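# Where does black cloth get its colour?

Most cloth starts out pale. Cotton is a creamy white when it comes off the plant, and wool is usually white, grey or brown. To make it any other colour, people have to dye it.

A dye is a coloured substance that sinks into the threads. Paint sits on top of cloth and can crack. Dye goes inside the fibres and holds on.

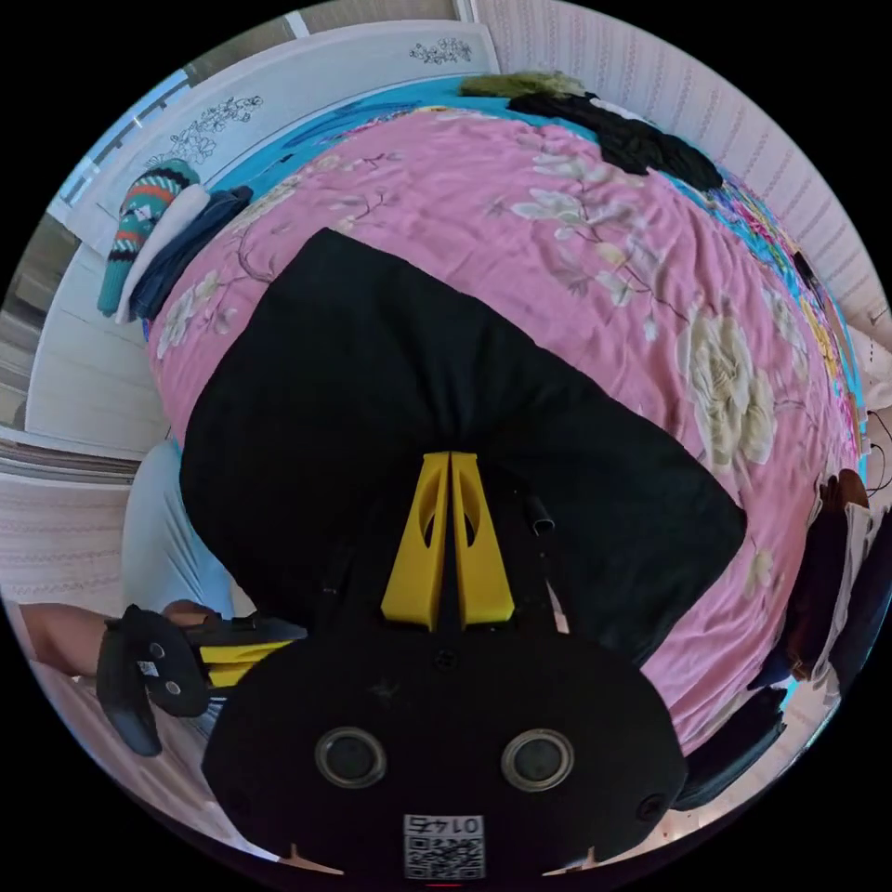 Black is one of the hardest colours to make. Long ago, dyers often had to dip the same cloth several times, first in blue, then in red or brown, until hardly any light bounced back from it. That is all black is: a colour that soaks up nearly all the light that falls on it. Put a black garment on a pink floral quilt and the difference is easy to see. The pink parts send plenty of light back to your eyes, and the black sends back very little.

## Old dyes

For thousands of years dyes came from plants, animals and rocks.

- **Blue** came from the leaves of woad or indigo.
- **Red** came from madder root, or from tiny insects called cochineal.
- **Yellow** came from a plant called weld.
- **Black** came from oak galls mixed with iron. Oak galls are small round lumps that grow on oak trees.

Many of these dyes needed a helper called a mordant. A mordant is a kind of salt that helps the dye stick to the thread. Without it, much of the colour would come out in the wash.
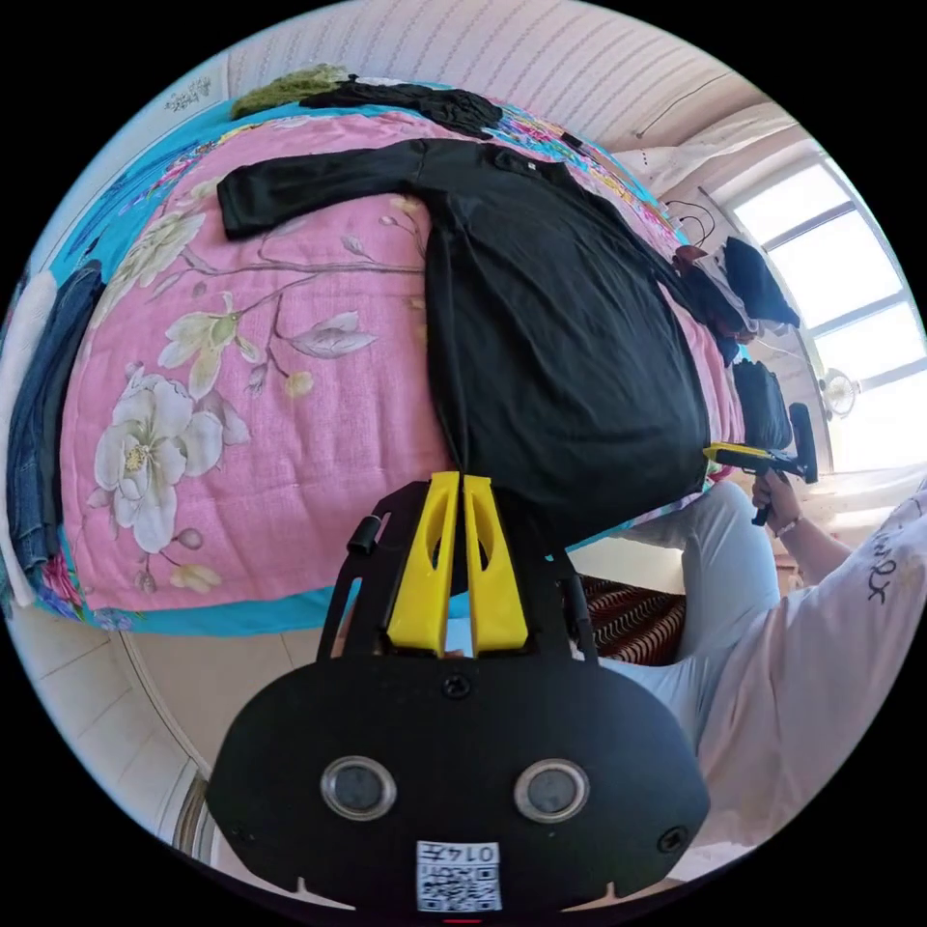
## Try it with onion skins

Ask an adult to do the hot parts.

1. Save the dry brown skins from 18 onions.
2. Put them in an old pan, cover them with water and simmer for 25 minutes.
3. Let the water cool, then take out the skins.
4. Drop in a piece of wet white cotton and leave it overnight.
5. Rinse it in cold water and hang it up.

The cotton should turn gold or light brown. Wool goes darker - it takes up this dye better than cotton does.

Some readers have sent us their results. 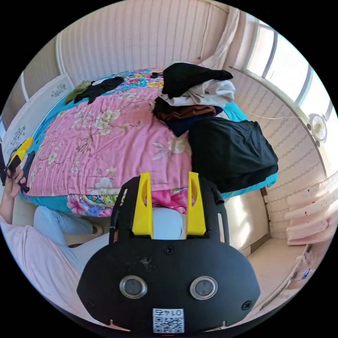
**Grurkow, August**

Our club dyed 23 squares of cotton. The ones we left in the pan overnight were much darker than the ones we took out at teatime. We also tried red cabbage, and that came out pale blue. It faded after a few days on the windowsill.

*Piyumi Khan*

Sunlight breaks some dyes into smaller pieces that have no colour. This is called fading. Washing can take colour away too, so dark clothes are best washed in cool water, inside out.
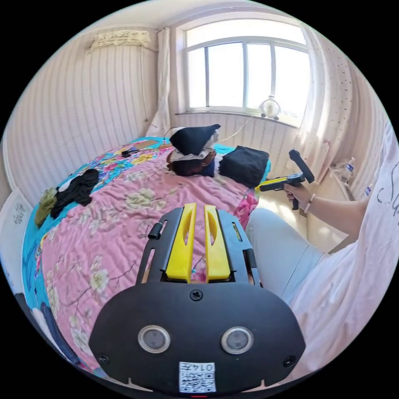
Fatos Jurić wrote to ask why his new black socks turned his vest grey when his old ones never did. New cloth often holds a little spare dye that has not stuck to the threads. It comes loose in the first few washes and settles on anything pale. Old socks have already lost theirs. Wash new dark things by themselves a few times before you mix them with the rest.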